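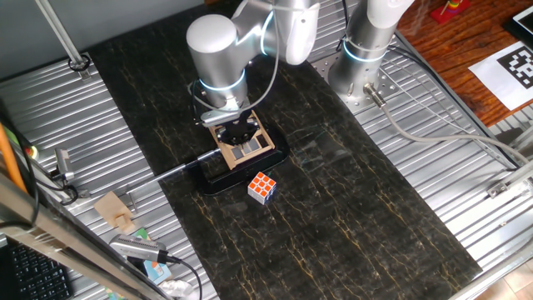

The wooden piece on its black base, with the Rubik's cube in front.

6/6/24

Got in before the others and had the room for most of an hour. Turned the arms on, let them warm up, made tea. We stood at 844 good runs when I left last night and Hammad wants 1000 before we train anything, so there is a way to go. I had meant to do the sums on how many a day that is and decided against it.

The task is still the little window. I drive the arm over by the hand controller, bring the gripper down onto the frame, close, lift it off the clamp, hold it up for two seconds and put it back. Then the same again. Kinga calls it glazing. It sounds like a thing a child could do, and a child could, with fingers. Through the controller you get no feel at all. You only know you've got hold of the frame when it moves, and you only know you've squeezed too hard when it jumps.

First run of the morning was bad. I came down too far to the right and pushed the frame along the clamp. Marked it as a fail and kept it. Second one was no better. After that I slowed down, and the next lot were fine. I keep having to learn this again every morning. My hands come in from the bus wanting to go at the speed of hands and the arm doesn't like it. Sándor says he has the same trouble after lunch but never first thing, so perhaps it's me.

The thing I've been trying to write down for the guide is where to look. When I started I watched the gripper. It's natural, it's the part that moves. But if you watch the gripper you steer it to where the gripper looks nice, and it always ends up a bit short. Now I watch the top edge of the frame and let the gripper come into view. Blagoje watches the screen and not the table at all, which I can't do, it makes me feel slightly sick. His runs are tidy though. His paths are nearly the same each time and Hammad thinks they may be too much the same. He has asked him to start from different places.

Did a block of 11 without stopping, all of them kept. Lidier crashed on saving the last one and I thought I'd lost the lot, but they were there when it came back up. It does it when the file name has a space in it. I have told Rotach about this in March and again since, and they sent a polite reply both times. I've put a note by the keyboard that says NO SPACES. Sándor has added underneath in pencil, with one.

Kinga arrived with her sister Gizella, who is staying with her until the weekend and wanted to see the place. I said she could have a go if she tied her hair back. She was good at it! She did something none of us do, she stopped dead just above the frame for a moment, as if she was about to thread a needle, and then went straight down and closed. Four tries, and she only missed on the first. I didn't record them because she isn't on the list of people who are allowed to be recorded, but I wish I had. I watched her hand on the controller more than the arm. She keeps her elbow on the bench. I have been doing it with my elbow in the air for weeks and wondering why my shoulder hurts.

After they went for coffee I tried it her way. Elbow down, stop above, then straight down. It takes longer but the fingers arrive level. When I come in on a slope, one finger touches first and turns the frame. The clamp helps, because it keeps the frame from going far, but it won't stop it turning.

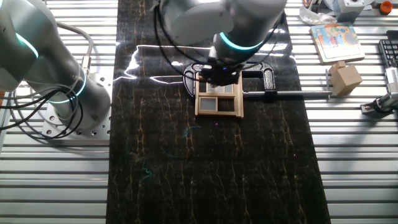 Afternoon

Cheese roll at the bench, which I'm not supposed to do. Hammad came down with the printout from the small test they trained at the weekend on the first part of the Aliyu set. It is not a proper result. They only wanted to see if the thing would move at all, and it does. It goes to the window, it comes down, and then it waits. It waits a very long time and sometimes it closes and sometimes it doesn't.

We talked about why. He thinks it's because we hesitate. All four of us slow down just before closing, but we don't do it at the same height or for the same time, so the arm has been shown every sort of waiting and no clear sign for when to stop waiting. I said that was a fair point but you can't not wait, you have to see where you are. He said fine, then wait in the same place. Wait where you can see, and when you go, go.

So that is the new rule, and it's more or less what Gizella did without being told. I didn't say so to Hammad as he doesn't know she had a go.

I asked whether this means the old runs are no use and he said no, keep them, they'll be marked as a separate set. I was relieved. I did think of all those mornings. He also wants to know who drove each run, and for the early ones we didn't write it down. I can tell Blagoje's by the shape. I think I can tell my own. Kinga's and Sándor's look alike to me and I'll have to go by the dates, with what I have in here. I looked back through this book for that and found a whole page on the boiler at home and one line on the robot. 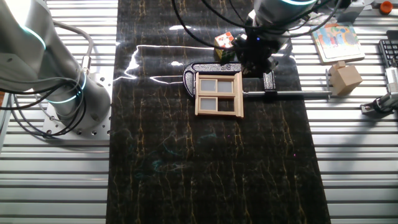
Kinga says she keeps a proper list of her shifts, so hers will be easy, and whatever is left over must be Sándor's. That leaves the odd days when somebody swapped. There was one where Sándor had the dentist and I did his half, but I can't find which week it was. I'll ask him.

Then we all did a turn under the new rule. Kinga first. She said it felt false, like acting at being careful, and I know what she means. Sándor got it straight away but forgot to hold the frame up at the end, just lifted and dropped his wrist, three times running. He swore at it in Hungarian and Kinga laughed because she is the only one of us who could follow. Blagoje did his from the screen and they were as neat as ever.

Mine were middling. The stop was easy enough. What I found hard was not making any small correction after it. I see I'm a little to one side and my thumb goes before I've thought. Hammad says a correction is allowed, it's even wanted, since the arm will need to know how to put itself right. Only it should look like a correction and not like a shiver. I wrote that down for the guide in better words.

We also had the argument about guiding by hand again. Sándor thinks we should drop the controller for this part, put the arm in its loose mode and push it down with our own hands, as you would show somebody how to hold a saw. You would feel the frame then. He's right about the feeling. Against it, your hands and sleeves are in the camera view the whole time, and the arm would learn from pictures with a person in them and then be asked to work from pictures without one. Blagoje said you could push it through by hand first, then play the same moves back with nobody near and record that. It would mean double the time for every run. Hammad went quiet, so he may be thinking of it. I hope it's only for a few. The loose mode is heavy on the wrist, whatever they say, and you have to stand bent over the table.

The people at Jukau did theirs like that, by hand and then played back. I remember them saying the playback was never quite where they had put it. Small thing, but with a frame this size a small thing is the width of a finger.
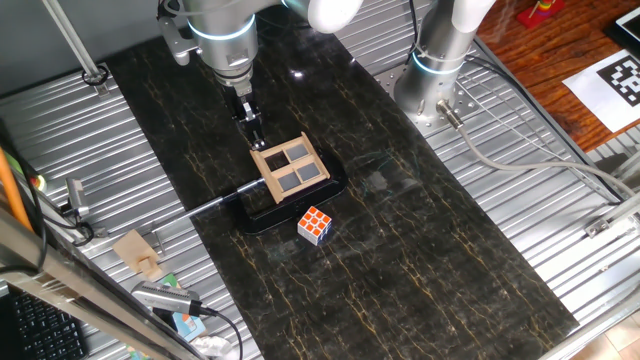

For the guide I want one page on the stop, and I want it short, because the last version had so much in it that Kinga used it to prop the door. First the name. We've been calling it the hover, the pause, the wait and the stop, and it should have one name. I'm going with stop. Then where it is. The frame isn't always square to you, it sits tilted on the holder there, and the fingers are just above its upper edge, close to the crossbar at the top left. So "above the middle" won't do as an instruction, and I have crossed it out. I've put "above the upper edge, both fingers in sight, frame not yet touched". Sándor read it and said what about when the light comes off the mat and you can't see both fingers. Then you go back up and start again, I suppose. Added a line.

Did the last block on my own while the others cleared up. Elbow on the bench throughout. Shoulder better, wrist worse. One of them I would call really good. Came across, stopped, went down, closed, lifted, held it, put it back, and I don't think I thought about my hand once. The one straight after it I dropped the frame from a height and had to go round and set it back on by hand. Marked as a fail, kept.

Backed up to the second drive and checked the file names. No spaces.

To do tomorrow: ask Sándor about the dentist. Find out from Hammad if the new runs count towards the 1000 or start from nothing, I should have asked and I think I didn't want to hear. Ring Rotach about Lidier. Bring a cushion or a folded towel for the elbow.

Rain on the way home and the bus was full, stood all the way. Soup and the end of the loaf. Kinga sent a message to say Gizella wants to know if she can come again, and I said yes if she brings her own tea.

Contact | © 2024 Bench Diary | Back to top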